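Search this site Search Go
Reading time: 8 minutes

A day of folding at Urkden

Sigrún Ragnarsson has folded so many towels in the past year that she has stopped folding them at home. "They go in the cupboard in a heap," she says. "My daughter has noticed. She's the one who folds now."

I met her at the Urkden open day in Plendurlow on 20 January 2022. The company has the upper floor of a building behind the bus depot, and you get to it by an outside staircase which was being gritted when I arrived. Ragnarsson runs the household tasks side, a project called Wolstead after the street where it started, and she had agreed to talk in between the demonstrations. In practice we talked during them as well. She would break off to answer somebody and then pick up the sentence where she had left it.

Urkden wants robots to do ordinary jobs in ordinary rooms. At the moment most of the work is done by people. They hold a gripper in each hand, a thing with two fingers that close when you squeeze, and they do the job with the grippers in place of their own fingers. A camera on each gripper records what happens. The recordings are then used to train the software that will move a robot arm.

"People come up the stairs expecting a robot to bring them a cup of tea," Ragnarsson says. "What they get is me with a towel. I do warn them on the invitation."

The room used for the demonstrations is furnished more like part of a house than a workshop. There are armchairs and a coat rack, and a washbasin unit with a mirror over it. Ragnarsson chose most of the furniture herself and is slightly defensive about it. The first room they used was bare, with one table in the middle, and everything recorded there came out looking the same.

"The software learned that table very well," she says. "We moved to a kitchen and it was lost. It had never seen a kettle. It didn't know whether a kettle was important."

So now the furniture gets moved between sessions, and things are left lying about on purpose. I asked how she decides what to leave out. She said she used to make a plan, and then found that her plans were too tidy, so now whoever is first in puts things where they like.

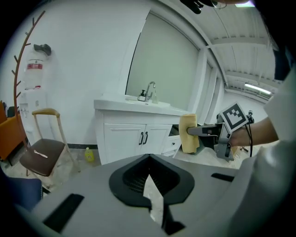

The hardest part for a beginner is the edge. With your own hand you find the edge of a towel by feel, and you know straight away if you have picked up one layer or two. With the grippers you have only your eyes. Ragnarsson makes new people practise on a flannel for a whole morning before she gives them anything bigger.

"You have to come at it from the side and you have to come slowly," she says. "If you push into the cloth it runs away from you. Everybody pushes. I pushed."

I asked her how long it took to get good. She thought about three weeks, but said some of the people she hired had been better than her by the second day. One had worked in a hotel laundry in Iceland and another had done upholstery. A young man with an engineering degree had been hopeless at it and now looks after the batteries.

The Wolstead collection of towel recordings stood at 3,310 on the morning of my visit. Of those, 2,895 had been checked and kept. The rest were set aside, mostly for dull reasons. A marker had been covered up, so the computer lost track of where the gripper was. A thumb had strayed into view and done some of the work. In a good number of them the person had simply dropped the towel and started again without stopping the recording.

"I argued about those," Ragnarsson says. "I said, keep the drops. A robot will drop things, and it should have seen somebody pick one up again. But then you need to label them properly and that takes time we didn't have in July. So they're on a disk. They haven't been thrown out."

The markers are the square black and white patterns fixed to the grippers. I had taken them for a kind of barcode with a price in it. They are there so that a camera can work out where a gripper is and which way it is tilted, and they have to be kept clean. A wipe with a dry cloth is enough. Somebody once used furniture polish, and the shine ruined a day's work.

The grippers themselves are in their fourth version. The first were made with parts from Ververidis, a supplier that Ragnarsson speaks of with respect, but they were heavy. After an hour her wrists ached and after two she was making mistakes. The present ones are lighter, and the housing is wide enough to rest against the side of the hand. She let me hold a pair. They were easier on the arms than I had feared and much harder to aim. I tried to pick up a tea towel by one corner and took hold of the middle, three times.

"That's normal," she said. "Turn your wrist. No, the other way. There."

I got the corner. I then had no idea what to do with it, and handed the grippers to the man behind me, who did rather better and was pleased about it.

Sessions are kept short, and in between people sit down or go out for air. Ragnarsson is strict about this. In the early weeks she let people carry on as long as they felt able to, and when she later went through the recordings she could tell from the folding alone what time of day it was. The afternoon towels were crooked.

"I don't mind crooked," she says. "A crooked towel is still a folded towel. But the hands get rough. They snatch. You don't want to teach a machine to snatch."

I wanted to know why towels in particular. She gave a practical answer. They are cheap, they don't break and they can be washed. A towel also has no fixed shape, so no two folds begin in the same way. A cup is a cup wherever you put it. Drop a towel on a chair and it has made itself into something new, and you have to look at it again before you know where to start. She thinks a system that can manage towels has a fair chance with pillowcases and shirts, though she has promised no one anything about fitted sheets.

Colour matters more than she expected. White cloth against a white cupboard is hard going for the cameras, and they have bought towels in beige and yellow and a green that all of them dislike. She also tries to mix thick and thin. A thick towel holds its fold and a thin one slides out of it, and people change how they work to suit, often without being aware that they are doing so.

At noon there was a longer demonstration, with Ragnarsson talking the visitors through a fold from beginning to end. She does it without hurrying. Half lengthways, pinch, lift, let the far side drop, bring it over. Then she stops and smooths it, which with grippers means laying the closed fingers flat and dragging them across. It looks clumsy. She says the smoothing was left out of the first set of instructions and had to be put back in after the finished pile kept falling over.
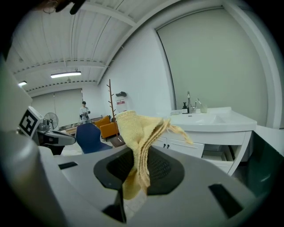
One visitor wondered whether all this wasn't a long way round, when a machine in a commercial laundry could already fold a towel in a few seconds. Ragnarsson agreed that it could. She had been to see one. It was as long as a van, it was fed by two people, and it did towels of one size. If the size changed, an engineer came out.

"If you have a hospital, buy that," she told him. "I'm thinking of one bathroom in one flat, with somebody living there who can't lift their arms above their shoulders."

She has a particular flat in mind, as it happens. Her aunt lived in it until two years ago and had carers in twice a day, and a good part of each visit went on washing and putting away. Her aunt would have preferred them to sit down and talk. Ragnarsson doesn't claim that a robot would have changed this, and she got a bit short with me when I suggested it as a headline.

The other question that came up more than once was about pay and about who owns the recordings. The folders are employed by Urkden at an hourly rate and not by the towel, which Ragnarsson insisted on from the start. Paying by the towel would get her fast towels and bad ones. The recordings belong to the company. Faces that appear in them are blurred before anything leaves the building, and the sound is not kept.

"We talk a lot of rubbish while we work," she says. "It's better that way."

Roughly 100 people came through during the day, by the signing-in sheet. Quite a few were from the building itself and had wanted to know for months what went on upstairs. A retired sewing teacher stayed for most of the afternoon and gave Ragnarsson a page of notes on how to hold cloth under tension, which she read out to the team after the doors closed.

As for the robot arm, there is one, and it was in another room with the door shut. It had been run on towels the week before. In 196 attempts it had managed a fold that Ragnarsson would accept in rather more than half. The failures were nearly all at the first pinch, the same place where I had failed. She had decided against showing it, as it needed a person standing by with the stop button and there weren't enough hands to spare for that.

She hopes to have it out for the next open day, which is planned for July. Before then the team is due to start on socks. Ragnarsson has asked everyone at Urkden to bring in odd ones, and there is a cardboard box for them by the stairs.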